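Chapter 7
Teaching by Hand: Your Club's First Gripper Project

Before you begin
You will need your finished gripper from Chapter 6, a clear table, a basket and a good handful of household objects. Set aside a whole afternoon if you can, for this is a chapter best taken slowly.

By now you have built a gripper, taken it apart again (most clubs do, at least once) and argued over whose turn it is to hold it. In the chapters so far we have treated it as a thing to be made. From here on we shall treat it as a thing to be used, and that calls for a rather different kind of patience.

The chapter follows a school club in the little town of Olvera, whose members entered the Wuria Challenge with a project they called Prirnelano. Their task sounded very simple when they first read it out one Wednesday after lessons: pick up small objects from a table and put them in a basket. A toddler can do it, as one of them remarked, and so they gave themselves 2 weeks. They needed most of the spring term, and we think you will enjoy finding out why.
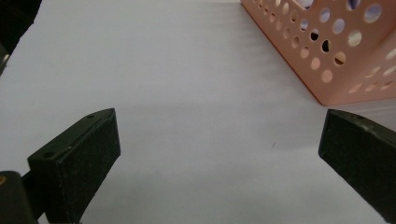 The club's plan was to carry the gripper about by hand, record each attempt with a camera fixed to it, and use those recordings to teach a robot arm the same movements. They hoped to gather about 2000 attempts. By the end of term they had 3283, and they had thrown out 213 of those for one fault or another — a hand moved too quickly, a basket nudged, a pupil sneezing at the wrong moment.

What they learned along the way makes up the rest of this chapter. In Section 7.1 we look at how to lay out a table so that the fingers can reach every part of it without bumping the basket. Section 7.2 is about the pads on the fingers, and how much difference a little grip can make when the object is smooth or an awkward shape. Section 7.3, which is the longest, deals with keeping good notes, and we do beg you not to skip it.

You may have the Fullureck kit in your own clubroom, or something your members designed themselves over the holidays. Either will do very nicely. Where a step differs from one gripper to another we have said so in the margin.

A question to talk over before you read on: when you reach for a pencil on a crowded desk, at what point do your fingers begin to open? Try it several times, slowly, with a friend watching, and write down what you both notice. You will want those notes again in Section 7.1.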